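Search this site Type your question Go

Why are some rocks so colourful?

Last updated: June 17, 2018

Pick up a stone from the beach or the garden and have a really good look at it. At first it might seem plain old grey. Now lick your finger, rub it on the stone and look again! Wet rock shows its colours much better than dry rock, and you may suddenly find orange streaks, white speckles, green smudges or tiny sparkly bits.

So where do all those colours come from?

Rocks are made of minerals

A rock is a bit like a fruit cake. The cake is one thing, but inside it there are raisins, cherries and nuts, all squashed in together. The "ingredients" of a rock are called minerals, and each mineral has its own look. Quartz is often clear or milky white. Feldspar can be pink, white or grey. Mica comes in thin, shiny flakes that flash when you tilt them in the light (it's my favourite, and I have a whole jar of it).

Granite is a brilliant rock to start with, as the pieces are big enough to see without a magnifying glass. You'll find it in kerbs, doorsteps and lots of old bridges.

The rust trick

Have you ever left a bike out in the rain for too long? The orange stuff that grows on it is rust, and it forms when iron meets water and oxygen from the air. Many rocks have iron in them too, so they can go rusty just like your bike! That's why you see so much orange, red and brown on cliffs and old walls. Sometimes water carries the iron through little cracks and leaves it behind in blotches, stripes or even rings.

Red sandstone is a super example. Every grain of sand has a very thin coat of rusty iron, like sugar on a doughnut, and together the grains make the whole rock look red.

What about green and black?

Green rocks often contain minerals called chlorite or olivine. Olivine forms deep, deep down under the ground and sometimes comes up with the lava from volcanoes. On a few beaches in the world there is so much of it that the sand is green. Imagine building a green sandcastle!

Black rocks can be basalt, which is cooled lava, or a mudstone with lots of carbon in it. The carbon comes from plants and tiny creatures that lived millions of years ago.

Watch out for lichen

Not every patch of colour on a stone belongs to the rock. Bright yellow, orange or pale green crusty spots may be lichen, and lichen is alive! It grows very slowly, so please don't scrape it off. My neighbour in Brilport has a garden wall with a yellow patch that was there when she was a little girl, and it's now the size of a dinner plate.

Try it yourself

Find 48 small stones (an egg box or four will hold them nicely) and sort them by colour. Then put them in a bowl of water and sort them again. Did any of them have to move to a new group? Write down which ones changed the most, and draw your favourite with its spots and stripes in the right places.

Happy stone hunting!

Written by Eftychia Vlachopoulos

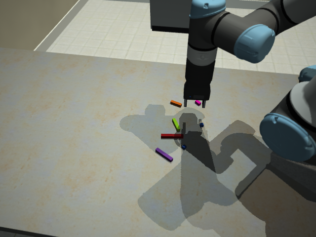
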